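Extending table won't close, gap on one side only

Furniture and Joinery > Tables and chairs

Ngozi Garba

I have a Molefe extending dining table from Borach. It is an oval pedestal table, mahogany veneer on the top, solid legs, one loose leaf that lives in the cupboard under the stairs. It cost £1294 and has been fine for four years. We had the leaf in for most of August while family were staying, and when I took it out the two halves would not close up properly.

On the window side the halves meet. On the other side there is a gap of 2 mm, and if I push harder on that side the gap opens up at the window side instead. The brass clip underneath will do up on one side and not on the other.

What I have checked so far:

The dowels are all there and none of them is bent or cracked. The holes are clean. I ran a cocktail stick round each one and got a bit of fluff out, nothing else.

The wooden runners underneath slide, but one is stiffer than the other. I can hear it drag for the last few inches. Both runners have a groove with a sort of tongue in it and there is old yellow wax in the groove.

The floor is not level in that room, but the table has stood in the same spot since we bought it.

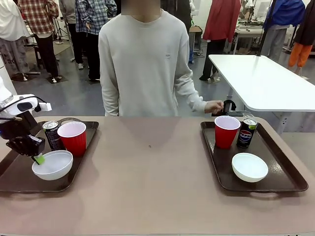

I rang Borach and was told the table is out of guarantee and that a visit would be chargeable. They did not say how much. Before I pay for that I would like to know whether this is something a person can put right at home. I have a screwdriver, a decent tape measure and a couple of sash cramps. I don't want to plane anything unless I am sure. Could the top have swollen? And is it safe to leave it as it is, with the clip undone on one side?

Thitima Mahawong

I repaired tables like this for a living until I moved into upholstery, and I would be surprised if the top had swollen enough to do this. A veneered top moves very little. It is more likely that the runners are out of line with each other. When one side drags and the other does not, the half you are pushing turns slightly as it travels, so it arrives at the middle a bit crooked. The way the gap swaps sides when you change where you push points to the same thing.

Do the cheap jobs first.

Open the table right out, with the leaf out. You want two people for this. Clear it first and put a blanket on the floor. Lift the top with its runners off the pedestal if yours unscrews, or if it doesn't, work from underneath with a torch.

Scrape the old wax out of both grooves. A lolly stick cut square at the end is good. Don't use a knife. Yellow wax that has been in there a while picks up dust and goes like toffee, and a month with the table open gives the dust plenty of time to settle on it. Wipe the grooves with white spirit on a rag, leave them to dry with a window open, then rub a plain white candle along the full length. Do both sides even if only one is stiff. Don't use spray polish or oil in there.

Next, check the screws that hold the runners to the underside of the top. Go along every one. If one turns round and round without biting, take it out, glue a couple of matchsticks in the hole with wood glue, let it dry overnight, trim them flush and put the same screw back. Don't go up to a longer screw. The top is thinner than you think and the point will come through the veneer.

Then measure. Close the table as far as it will go and measure between the runners at one end, then at the other. On a table this size I would expect the same reading at both ends, whatever it is. Say you get 79 cm at one end, you want 79 cm at the other. If there is a difference, slacken the screws on the stiff runner (don't take them out), slide the table open and shut a few times so the runner finds its own place, then close it and nip the screws up again starting from the middle.

Last of all, close it by standing at one end and pushing in the centre of the edge with both hands close together. Most people push at the corners. With one person at each end pushing gently it is easier still.

Please don't use the sash cramps to pull it shut. You will get it closed, but the strain goes onto the dowels, and a split dowel hole in a veneered edge is a much bigger repair than the one you have now.

As for leaving it with one clip undone, it is safe enough for meals if nobody leans on the join. I would not stand a heavy lamp or a full tray across it. Don't lift the table by the top until both clips are on. 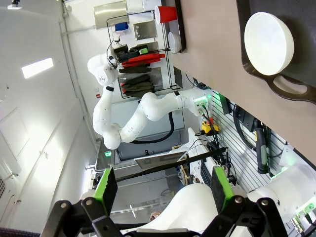

Red cup and small white bowl beside a dark tray.

One more thing about the leaf. Store it flat if you possibly can, or upright on its long edge with the whole edge supported. If it leans against a wall in a cupboard for years it can take a bow, and then you get a step at the join when you put it in. That is a separate problem from yours but it would be worth laying a straight edge across it while you have everything out.

sawdust_99

Had the same on a Sikari table. Candle wax sorted it. Took ten minutes. I wouldn't bother with the measuring unless that fails.

Also make sure the leaf wasn't put in backwards. Some of them only go one way round and people force it, which knocks the dowels over a bit.

Ngozi Garba

Thank you both. I have had the table open this morning and the grooves were in a worse state than I thought, there was a whole crumb of something wedged at the far end of the stiff one. Cleaned both and waxed them with a candle. I also found two loose screws on that side. One tightened up, the other just spins, so I have done the matchsticks and am waiting for the glue.

It already closes better. The gap is down to what I would call a thick pencil line. I will measure between the runners tomorrow once the screw is back in. The leaf was the right way round, it has a chalk arrow on it.

Thitima Mahawong

Good. The spinning screw is very likely the rest of it. Leave the glue the full night, and put that screw in by hand with the table closed as far as it will go. If the pencil line is still there afterwards, post the two measurements and say which end is which.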